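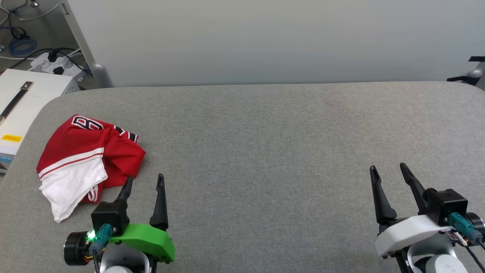 Night train between Genville and Tomar returns after two years

The night train from Genville to Tomar is running again. The first departure left on Wednesday, 6 November 2024, with 44 passengers on board, and it arrived in Tomar the next morning.

The line was closed for two years while the bridge near Vullik was repaired. During this time travelers had to take a bus and change in Fomov, often with a long wait at night.

"Many people wrote to us and asked when they can sleep on the way again," said Mateja Đorđević, spokeswoman of the railway. "Now we can give them an answer."

The train has sleeping cars with cabins for two persons and one car with normal seats. A bed costs 60 euros in one direction, and breakfast is included – coffee or tea, bread, and jam. Bicycles are accepted only in the seat car, and a place for them must be booked before the trip.

Sneha Rastogi, who was traveling with her mother, said the beds are narrow but clean. She was less happy with the heating. "We asked the conductor to make it lower, and he tried, but the cabin stayed very warm until Vullik," she said.

In Tomar, hotel owners hope for more guests in the winter months. Soledad Herrero has a small guesthouse close to the station and will now open her breakfast room earlier, also for people who do not stay with her.
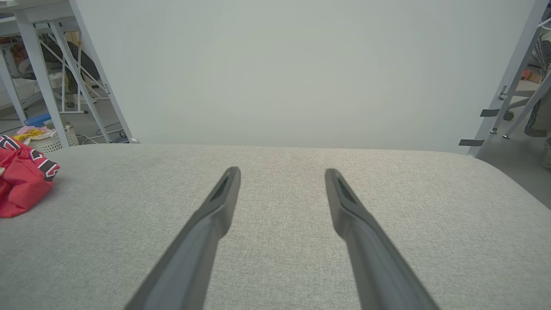

Times and tickets

The train leaves Genville every evening except Saturday. It stops in Vullik, but not in Fomov. Tickets are sold at the stations and on the railway's website. The summer timetable, with a possible second train on Fridays, will be decided later and should start in July.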